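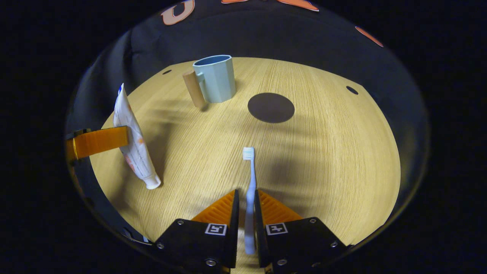 A toothbrush held between two gripper fingers, with a mug and a tube of toothpaste on the table.

How Does a Robot Know Where the Toothbrush Is?

Hi, I'm Jessie Swanson! I write software for robots at a little workshop called Stostell, and the question kids ask me most is "Can a robot brush my teeth?" Not yet, sorry. But we are teaching a computer to handle a toothbrush, and that turns out plenty tricky all by itself.

Let's start with something you can try. Put a toothbrush on a table, close your eyes, and ask a friend to move it a little. Now pick it up in one go, no feeling around! Pretty hard, right? A computer starts out like that every single time. It has to work out where things are before it can do anything at all.

Seeing with numbers

When you look at a mug, your brain yells "mug!" right away. My computer gets a picture made of tiny colored dots called pixels, and every pixel is just numbers. So a pale blue toothbrush and a light blue mug are two patches of pretty similar numbers. How can it tell which one is the toothbrush? It looks for shapes too. The brush is long and skinny with bristles at the top, and the mug is chunky with a handle sticking out of its side.

The part of the program that does this is called perception (say it like this: per-SEP-shun). Ours is named Perrin. Perrin learned from 300 short recordings of people picking things up with a gripper they hold in their own hands. You squeeze, the fingers close, and a camera on the tool records what it sees. It feels a bit like using giant tweezers, and I could play with it all afternoon.

Look at the little black-and-white squares near the gripper fingers. They're called markers, and they're a kind of name tag that a computer can read very easily. By finding both squares, Perrin can figure out how far apart the fingers are. If the squares move closer together in the picture, the gripper is closing. Neat, huh?

Making a plan

Once Perrin has found everything, a second program takes over. It's called Durkow, and its job is planning. Say we want the toothbrush to go in the mug. Durkow has to think about questions like these:

Which way is up for the brush?
Is the toothpaste in the way?
How high do we lift before moving over the mug?
When is it okay to let go?

That last one is my favorite. Let go too early and the brush lands on the table. Go too low and you bump the mug!

Durkow doesn't plan the whole trip and then shut its eyes. It plans a tiny bit, checks a new picture, and plans again. You do the same thing when you walk across a messy bedroom – a step, a look, another step.

Moving just right

The third job is called control. Control turns the plan into real movement, and it keeps fixing small mistakes along the way. If the fingers are a little too far left, it nudges them right. Squeezing is part of control too. Think of how you hold a toothpaste tube when you don't want any to squirt out, and then how you hold it when you do.

What happens when it goes wrong?

Oh, it goes wrong a lot! On one practice day in our Jurnotcombe workshop, the program tried to grab the shadow of a mug 7 times. A shadow can look like a real thing if all you have is numbers. We fixed it by adding more recordings with long shadows in them, and now it mostly leaves shadows alone. Mostly.

Your turn

You need a friend, a toothbrush and a plastic cup. You're the robot, and your friend is the programmer. Your friend gives orders like "hand left" or "fingers close," and you do exactly what you're told and nothing extra. Can you get the brush into the cup? Then switch places. My best score is 4 tries, and I'd love to hear if you beat me.

In June I'll tell you how we teach the computer to open a drawer.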